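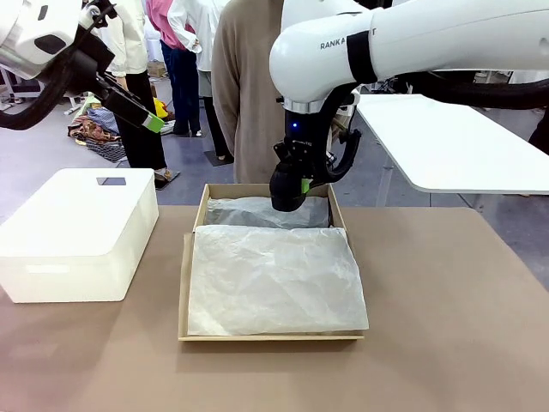

Page last changed: August, by Tyra Engebretsen

Karkitz Shoebox Notes

A small, hand-kept collection of notes on packing a pair of leather shoes into a cardboard box with tissue paper. It covers one modest job in a lot of detail, and I love that job more than is probably reasonable! If you've ever opened a new pair and wondered how the paper got so neatly around the toes, you may enjoy poking around in these files.

The collection holds 352 records. Each record is one pair packed or unpacked, from open box to finished box or the other way around. Kjell Wallin wrote most of the early ones and I've done the rest, so you'll notice two styles of note-taking (his are shorter and his spelling is better).

What's in the folder

records.csv – one row per pair
paper.csv – one row per sheet of tissue, linked by record_id
notes/ – plain text, one file per record, written right after the packing
terms.txt – the words we use for folds, layers and box parts

Columns in records.csv

record_id: a number with no meaning beyond order of entry
direction: pack or unpack
shoe_type: slip-on, lace-up, ankle boot, other
fastening: none, lace, buckle, zipper
box_style: tray with separate lid, or hinged
sheets: how many sheets of tissue were used
first_shoe: left or right
toe_direction: which way the first toe pointed in the box
redo: yes if the paper was taken out and laid again
remarks: free text, often long, sometimes only "fine"
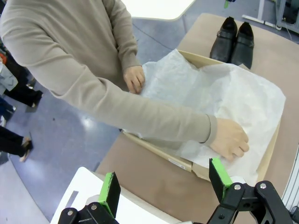
The redo column is the one I'd look at first. Tissue is fussy stuff. It springs back up, it slides, and a sheet that looked flat a moment ago has a corner sticking out over the rim. We mark redo as yes only when the paper came all the way out of the box. Smoothing it down again with a palm doesn't count, and neither does tucking in a loose corner, although both usually get a line in the remarks.

How we pack

The notes make more sense if you know our usual order:

1. Open the box and lay the first sheet so that it covers the bottom and climbs the back wall.
2. Lay the front sheet. Leave enough hanging over the near rim to fold back later.
3. Put in the first shoe on its side, heel toward a short wall.
4. Bring a flap of tissue over it.
5. Put in the second shoe, turned the opposite way so the two nest.
6. Fold the back sheet forward, then the front sheet over that.
7. Close the box without pressing.

Step 4 matters most for anything with metal on it. A buckle rubbing against the other shoe's upper will leave a mark, and the mark will be exactly where people look. For buckled pairs we fold that flap double. Kjell prefers a separate half sheet, and you'll see him argue for it all through the notes folder. He may be right. 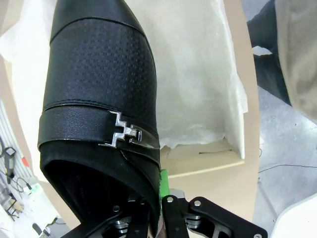
Holding the shoe by the heel end leaves the front of the upper alone, and that is where polished leather shows every touch. We write "heel hold" in the remarks when it was done that way. Other holds you'll come across are "collar" (fingers inside the opening) and "cradle" (one hand under the sole). All three are in terms.txt with a longer explanation.

Slip-ons are the best pairs to start with. There are no laces to tuck in, and the shape is easy to nest. A strap across the top gives you a nice landmark too: if the two straps end up level with each other inside the box, the nesting has probably gone wrong and the toes are fighting for space.

Paper

Most of the tissue is plain white. We buy it from Adinport in packs of 400 sheets and reuse it for as long as it holds together, so the same sheet can turn up in several records. The paper.csv file has a column called creased, with the values new, soft and tired. Tired paper is lovely to fold and terrible at staying put – I keep using it anyway.

Batches marked Steiner in the supplier column are slightly stiffer. There are only 17 records with that paper, too few to compare properly.

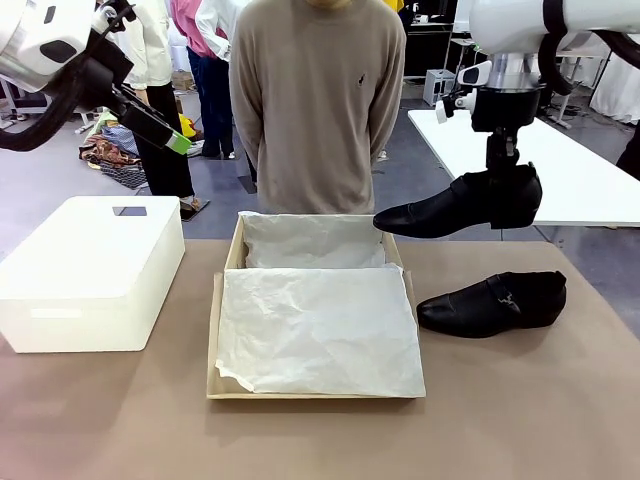 Unpacking gets less attention in most packing guides, which is a pity, as it's half the fun. Our unpack records note where each shoe was set down and whether it stood on its sole or lay on its side. We like to put the first one down right beside the box, so there's space for the second and the tissue can stay in its folds for next time.

Known gaps

Boots are thin on the ground, and children's shoes are missing completely. The first_shoe column is blank in the oldest records. The Rodameck boxes were entered as "tray" until I noticed they have hinges. Those rows are fixed now, but older copies of the file will still be wrong.

Using the notes

Copy them, sort them, print them and pin them up by your packing table. If you fix a mistake, please send it to me with the record_id. New records are very welcome too, especially boots! Fill in the same columns, write the note while it's fresh, and leave any field you aren't sure of empty.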